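Restored studio office tour: does the timed ticket cover the archive room?

Asked in: Studio Tours and Film History
Posted Fri 11 April

I have a ticket for the Simoria studio lot tour and want to see the restored founder's office on the second floor of the Gerance Building. The confirmation lists "Office, timed entry" and "Lot, general." It does not list the archive room next door, where the original story sketches are kept. The older version of the tour page said the two rooms were one stop. The current page does not mention the archive room at all.

1. Is the archive room included with timed entry, or is it a separate booking?
2. Is photography without flash still permitted in the office?
3. How long does each group get inside?

I am coming by train and have to leave the lot by four. 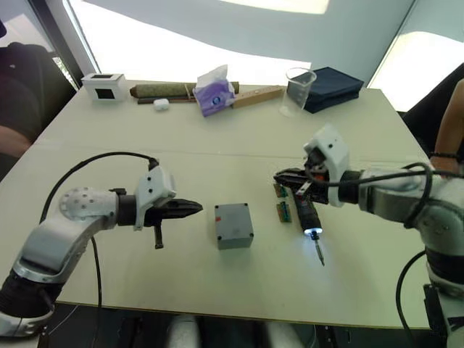 Two arms over a long white table, the one on the right with an electric screwdriver.

3 answers

Answer 1 (accepted)

The archive room has been a separate booking since January. It is listed under "Collections" on the Simoria site, not under "Tours," so a search from the tour page will not find it. The fee is $10 on top of the lot ticket. Each session takes one group, and the sketches on display are rotated, so check the list if you want a particular film.

Photography in the office is permitted without flash. Tripods and monopods have to be checked at the Gerance desk. In the archive room no photography is permitted, phones included.

Office groups get 40 minutes, counted from the time printed on the ticket. Arriving late does not extend it. The first part is a talk in the outer room, where the secretary's desk and the awards case are.
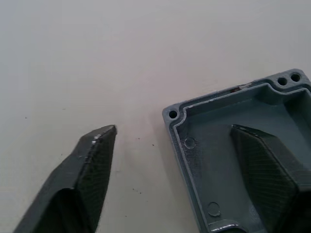
The remaining time is spent in the inner office and is unguided. The shelves behind the desk were put back from an inventory made when the room was first closed, and a printed copy of that inventory is available to read by the door. Ask for it, as it is usually kept in a drawer.

For a four o'clock exit, book the office no later than the 1:30 group and the archive before it. The shuttle back to the main gate does not run on a fixed schedule. Walking takes less time if you use the path behind Stage 6.

Answer 2

Was there last week. They let us take pictures in the office, no problem. Didn't see any archive room. Gift shop has the Sani book on the restoration, 600 pages, heavy, cheaper online.

Answer 3

One correction to the accepted answer. Archive bookings close 48 hours before the session, and the desk will not add you on the day even if there is space. The Grulis annual pass includes the archive fee but does not reserve a place, so passholders still have to book. Changes to the office time can be made at the gate until the group before yours has gone in.

Comment from original poster: Thanks. Found it under Collections and booked the noon session.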